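Stindulum Releases Updated Grasp Planning Software to Partner Laboratories

The Stindulum project has released the third version of its grasp planning software to the laboratories taking part in its kitchen manipulation program. The update was made available on Wednesday and replaces the version that partners have been running since the start of the program. It covers the planner, the wrist camera perception module and the logging tools used by operators.

The software is developed at the Westerberg Institute with engineering support from Benadel. It is intended for robot arms fitted with a two-finger gripper and a small camera near the wrist. Work in the program centers on tabletop tasks with food items and small appliances.

The main change concerns the way the planner handles objects that are only partly in view. In the previous version, the perception module estimated the shape of an object from a single camera image and passed that estimate directly to the planner. If the lower half of a piece of fruit lay outside the image, the planner would sometimes choose a grasp point too close to the top, where leaves or a stem could interfere with the fingers. The new version keeps a record of earlier images from the same approach and combines them with the current one. When the combined view is still incomplete, the planner requests a short additional movement of the camera before it commits to a grasp.

"The arm now has a way of asking for a better look," said Şükran Öztürkmen, who leads software development for the project. "Our operators had been doing this by hand for months, by stopping the arm and backing it up a little. We wanted that step in the planner, where it can be logged and repeated."

The release was tested on a set of 260 recorded approaches contributed by the partner laboratories. According to the project, the earlier version produced a rejected grasp plan in 61 of those recordings. The new version produced a rejected plan in six. The recordings were replayed through the planner on a workstation, and results from live trials will be reported separately once the partner laboratories have submitted their logs.

Changes have also been made to background handling. Large plain areas, such as a bare wall behind the work surface, gave the earlier perception module few features to follow and could cause its estimate of the camera position to drift. The updated module gives more weight to the work surface when one is visible. Regular grid lines, such as those between tiles, are now used to correct the estimated angle of the camera.

The wrist camera view of a tiled work surface, with a toaster, a persimmon and the open gripper fingers all low in the image, illustrates the conditions the new module is designed to handle.

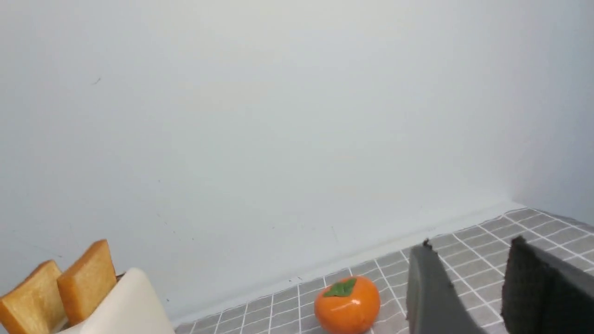
Availability and Support

Partner laboratories can obtain the release through the Wereo package server with their existing accounts. Configuration files from the previous version will load without changes, but camera calibration must be run again before the first use. Logs recorded with the earlier version can be converted with a tool included in the release.

The project will hold an online session for operators in September to review the new planner settings. Questions about installation should be sent to the Stindulum support desk at the Westerberg Institute.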